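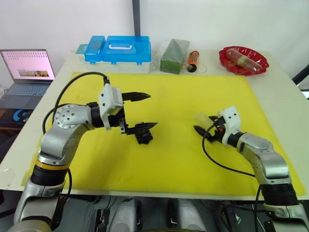

黄色いマットの上で間隔をあけて向かい合う2本のアーム。マットの奥に水色の収納箱、円筒形の電池、赤い皿などが並ぶ＝スキスコム社の作業室

双腕装置に2000万円、「22か月で回収」の計算に社内外から疑問　スキスコム社、11月に可否判断

販促品の詰め合わせを請け負うスキスコム（Skiscombe）社が、双腕ロボット装置「ブレルナリ（Brernari）」の購入を検討している。本体と周辺機器、据え付けを合わせた見積額は2000万円。販売元のヴォークロウ（Vorklow）社は22か月で投資を回収できるとしているが、根拠となる試算には大ざっぱな前提が目立ち、社内の設備計画担当者も、外部から査定に入った事務所も、いまのところ首を縦に振っていない。同社は11月の予算会議で可否を決める。

対象となるのは、形も素材もばらばらの小物を台の上から取り、決められた組み合わせで箱に収める作業だ。スキスコム社の仕事は季節や取引先ごとに中身が入れ替わり、同じ品が長く続くことはあまりない。専用機を入れても次の案件では使えず、これまで手作業に頼ってきた。腕が2本あり、品目の切り替えに強いという触れ込みの装置に関心が向いたのは自然な流れではある。

問題は数字のほうにある。

回収計算の中身

ヴォークロウ社が提出した試算書は表紙を含めて4ページで、回収に関する説明は最後のページに集まっている。装置を月182時間動かし、その間に人が担っていた作業を置き換えることで、月90万円の人件費が浮く。これを積み上げると22か月で投資額に達する、という筋書きである。

電卓をたたけば分かるが、90万円に22を掛けても1980万円にしかならない。見積額に20万円足りない。ヴォークロウ社は「端数処理によるもの」と説明している。わずかな差だと言えばそれまでだが、この差を見逃した試算書が、ほかの項目では正確だと信じる理由も乏しい。

もっと引っかかるのは月90万円という節減額そのものだ。182時間で割ると、1時間当たり4945円になる。スキスコム社で詰め合わせに当たる従業員の時給は、社会保険などの会社負担を加えてもこの額には遠く及ばない。試算書の注記をよく読むと、装置1台が常に作業者2人分の働きをする前提になっている。なぜ2人分なのかは書かれていない。アームが2本だからではないかと社内で冗談交じりに言われているが、それを打ち消す資料も出てきていない。

「1台で2人分という前提を1人分に直すだけで、回収期間は倍になります」と、スキスコム社の設備計画を担当するメイニル・リース（Meinir Rees）氏は話す。「しかも、装置の横に誰も付かない計算です。材料を並べる人、落とした品を拾う人、止まったときに再開させる人の時間が、どこにも入っていません」

リース氏は導入に反対しているわけではない。作業室の人手は繁忙期に足りず、採用も思うように進まない。ただ、足りない人手を補う話と、人件費を減らして元を取る話は別だというのが同氏の立場だ。前者であれば、比べる相手は現在の賃金総額よりも、断った注文の額や残業代になる。ところがヴォークロウ社の試算は後者の形で組まれ、社内説明では両方の効果が同時に得られるかのように語られている。

台の上に並ぶもの

作業室の台には大判の黄色いマットが敷かれ、手前の左右から銀灰色のアームが伸びている。先端の黒いグリッパーは、左側が上下の指を開き、右側は途中まで閉じた形だ。左の奥にはノートパソコンが開いて置かれている。

マットの奥に並んだ品を見ると、この種の作業の面倒さがうかがえる。持ち手の付いた水色の収納箱があり、その右には透明なフィルムで包まれた濃い緑色の直方体、さらにオレンジと黒の円筒形の電池が立っている。縁が波形になった赤いプラスチックの皿には、中身の入った長い透明の筒が斜めに載る。

人の手なら、どれも考えずに持てる。機械にとっては事情が違う。一般に、透明な筒やフィルムは光の当たり方で見え方が変わり、カメラで輪郭を捉えにくい。円筒は転がる。浅い皿に載った長い物は、端をつかめば傾き、真ん中をつかむには指の向きを合わせる必要がある。どこまでこなせるかは品物を替えながら繰り返し測るほかないのだが、見積書に添えられた性能表に品目別の数字はなかった。

性能表にあるのは「標準的な小物」に対する処理速度だけである。標準的な小物とは何か、と問い合わせたスキスコム社に届いた返事は「お客様の用途に応じて異なります」の一文だった。用途に応じて異なるものを標準と呼ぶのは妙な話だ。

査定事務所「速度より停止の記録を」

スキスコム社は社内の検討と並行して、設備投資の査定を手がけるオー・リーアン（Ó Riain）事務所に意見を求めた。担当したナタリア・ヴィレラ（Natália Vilela）氏がまず要求したのは、装置が動いている時間の記録よりも、止まっている時間の記録だった。

「売り込みの資料には、うまくつかめたときの速さが載ります。予算を組む側が知りたいのは、つかみ損ねたあとに何が起きるかです」とヴィレラ氏は言う。装置が自分でやり直すのか、人を呼ぶのか。呼ばれた人が来るまでの間、後ろの工程はどうなるのか。1回の停止が短くても、回数が重なれば、結局は従業員を1人張り付けておくことになる。

ヴィレラ氏が重く見るもう一つの点は、品目の切り替えだ。案件が替わるたびに新しい品を装置に覚えさせる作業が生じるが、見積書では「初期設定」の名目で一度だけ計上されている。2回目以降を自社で行うのか、ヴォークロウ社に頼むのか、頼むならいくらかかるのか。契約書の案には「別途協議」とある。

「別途協議という欄は、予算の上ではゼロ円として扱われてしまいます。協議の結果がゼロ円になった例を、私はまだ見ていません」（ヴィレラ氏）

同事務所は査定メモの中で、グリッパーの指先やケーブル類を消耗品として予算に載せるよう求めている。アームの動きに合わせて曲がるケーブルは、固定された配線に比べて傷みが早い。見積書は消耗品費を「通常使用の範囲では軽微」とするのみで、金額の記載も、交換の目安もない。予備を何組置くかによって置き場所と在庫費が変わるが、これも触れられていない。

安全面の費用も空白だ。人が近くで材料を補充するのであれば、囲いを設けるのか、人が近づいたときに減速させるのかを決めなければならない。囲いを付ければ作業室の通路が狭まり、減速させれば処理速度が落ちる。試算書の速度は、人が近くにいない状態のものだった。補充する人がいなければ材料は尽きるので、月182時間をその速度で動かし続けることはできないはずである。

保守契約の読みにくさ

保守の項目はさらに分かりにくい。初年度は無償とされているが、対象は「本体」に限られる。本体とはどこまでか。アームは含まれ、グリッパーは含まれない。カメラは含まれるが、カメラの位置を合わせ直す作業は含まれない。制御用のソフトウエアは含まれるが、更新によって動作が変わった場合の再調整は含まれない。

リース氏は、この一覧を作るためにヴォークロウ社と何度もメールをやり取りしたという。「質問するたびに範囲が少しずつ小さくなるので、途中で質問をやめたくなりました」

2年目以降の保守料は、契約時に提示するとされている。回収期間が22か月であれば、その後半は2年目に入る。つまり、回収計算に必ず影響する費用が、計算の時点では分からない。それでも試算書は月単位まで回収時期を示している。

ヴォークロウ社の回答

ヴォークロウ社は取材に対し、文書で回答した。試算書については「導入検討の初期段階で全体像をつかんでいただくための資料で、効果を保証するものではない」とし、装置1台を作業者2人分とした点は「適切な運用を行った場合の想定」と説明した。適切な運用の具体的な条件を重ねて尋ねたが、回答は得られていない。

止まった時間の記録については「利用環境により大きく異なるため公表していない」とした。既存の導入先への見学も、先方の都合を理由に日程が決まっていない。導入先の数も明らかにしなかった。

一方で同社は、品目の切り替えについて「経験を積めば利用者自身で短時間に行えるようになる」と強調した。経験を積むまでの時間と、その間に払う賃金を試算に入れているかとの問いには「含めていない」と認めた。取材で得られた中では、最もはっきりした回答だった。

買うか、借りるか、待つか

スキスコム社の社内には、購入以外の道を探る動きもある。一つは月ごとの賃借だが、ヴォークロウ社は現時点で短期の貸し出しをしていない。もう一つは、対象を絞って小さく始める案だ。透明な品や転がる品は手作業に残し、形の決まった箱物だけを装置に任せる。つかみ損ねは減ると見込めるが、装置の仕事も減る。月182時間を埋めるだけの箱物の注文があるかというと、営業部門の見通しは心もとない。

待つという案も残る。今期の設備予算に2000万円を充てれば、先送りになるのは老朽化した封かん機の更新と作業室の空調工事だ。封かん機は詰め合わせの次の工程にあり、止まれば前がどれほど速くても荷は出ない。現場からは、まずそちらを直してほしいという声が複数上がっている。社内向けの説明資料で、この二つの案件は末尾の注に小さな字で書かれていた。

経営側には、同業他社に後れを取りたくないという焦りものぞく。だが、同業のどの会社が同じ装置をどんな品目に使い、どれだけの費用を回収したのかを示す資料は、検討の場に出ていない。後れているかどうかも実のところ不明なまま、後れへの不安が予算要求を押している格好だ。

説明資料には「従業員をより付加価値の高い仕事へ」との一行もある。どの仕事かを尋ねた従業員に対し、会社は「今後検討する」と答えた。人件費が浮くという試算と、従業員は別の仕事に移るという説明は、そのままでは両立しない。移った先でも賃金は発生する。月90万円が本当に浮くのであれば、誰かの勤務時間がその分なくなることになる。この点について社内で正面から議論した形跡は、入手した議事録の範囲では見当たらなかった。

契約前の条件

オー・リーアン事務所の査定メモは、購入の可否には踏み込まず、契約前に満たすべき条件を並べる形をとった。スキスコム社が扱う実際の品で、停止と再開を含めて記録を取ること。試験の品は買い手が選ぶこと。担当するのは売り手の技術者に限らず、導入後に装置を動かす予定の従業員も加えること。2年目以降の保守料と品目追加の料金を金額で示すこと。性能が合意した水準に届かない場合の返品または減額を契約に書くこと。

ヴィレラ氏が特にこだわるのは、試験の品を誰が選ぶかだ。「売り手が選べば、つかみやすい品が並びます。悪意がなくてもそうなります。倉庫の棚から、一番嫌がられている品を持ってくればいいのです」

リース氏はこの条件をほぼそのままヴォークロウ社に伝えた。2025年10月19日の時点で、同社が受け入れると答えたのは、従業員を試験に加える項目だけである。保守料の提示は「準備中」、返品と減額については「前例がない」とされた。

予算会議の資料の締め切りは近い。リース氏は回収期間の欄に22か月と書くことを断り、代わりに前提を変えた複数の計算を並べる考えだ。装置を1人分とみなした場合、補助に付く人の時間を差し引いた場合、品目の切り替えで止まる期間を加えた場合。最後の計算では、保守料が分からないため回収時期の欄を空けてある。

その空欄のまま提出していいのかと、上司からは聞かれているという。リース氏は、ヴォークロウ社から金額が届けば埋めると答えた。会議では封かん機の更新見積もりも同じ資料にとじ、注ではなく本文に載せる予定だ。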